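4.2 The breakfast table as a small, crowded place

We turn now from the diary entries to the table itself, and to the question that first drew us into this work: how much room does a bowl of cereal really need? It sounds a slight thing to ask, and we were teased for it more than once, but the households in the Celldale diaries came back to it again and again. People wrote fondly about their breakfasts and rather crossly about their tables. They wrote about elbows, about the box that has nowhere to go once it is open, and about the glass that always seems to stand just where the hand wants to pass. Of the 2,952 diary entries, 507 mentioned a shortage of space in one form or another, and a good many of those were written on a Sunday, when the whole family sits down together and the table has to hold more than it does on a hurried school morning.

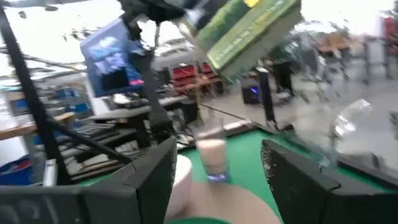 It helps to think of a laid place as having a middle and a rim. The middle is where the eating is done, and most of our households marked it out with a mat of some kind, even those who told us they did not care for mats at all. The rim is everything else: drinks, cutlery waiting its turn, the second bowl put out in case somebody wants it. Mak's earlier notes on the Hastia kitchens treated the rim as leftover space, and we followed her in our first coding scheme. Reading the diaries a second time, we came to feel that this was unfair to the rim -- a great deal of quiet arranging goes on there, and it is mostly done before anyone has picked up a spoon.

Pouring is the moment when the two parts meet. A bowl can sit very happily in the middle of its mat, but the box that fills it is long and has to be held out over the side, so that for a few seconds it takes up far more of the table than anything standing on it. Whatever lies underneath is covered over for the time being. Several diarists described moving a glass out of the way first, and then, having poured, moving it back to exactly where it had been. Tseng, who coded these passages, gave them a label of their own, "making way", and found it in 22 households. In five of them the same person did the moving for everyone else, generally while still standing up.

The layout in Figure 3 keeps the drinks towards the back, and there is a good deal to be said for this. Milk at the back is a longer reach, certainly, but it leaves the near side of the mat clear for the person eating. Standing the spoon in an empty glass is an old habit that turned up in the diaries too, often with a word about a grandmother, and it saves laying the spoon flat where it would take up a strip of table of its own.

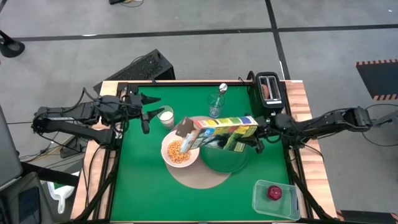

Figure 3. Cereal being poured into the white bowl, which shares a round placemat with an empty green bowl; the glass of milk and the glass holding the spoon stand towards the back.

Two bowls on one mat is an arrangement we had not thought to ask about, and we are sorry now that we left it out of the January questionnaire. The Satard households, whose tables were the smallest in the study, seem to have managed this way as a matter of course. One mother wrote that separate mats "only make an argument about the gap in between". Ammann's measure of place width, which we used throughout section 3, assumes one bowl to a mat and cannot tell such a table from one laid for a single person. We have therefore left shared mats out of the width comparisons, and take them up again in section 5, together with trays.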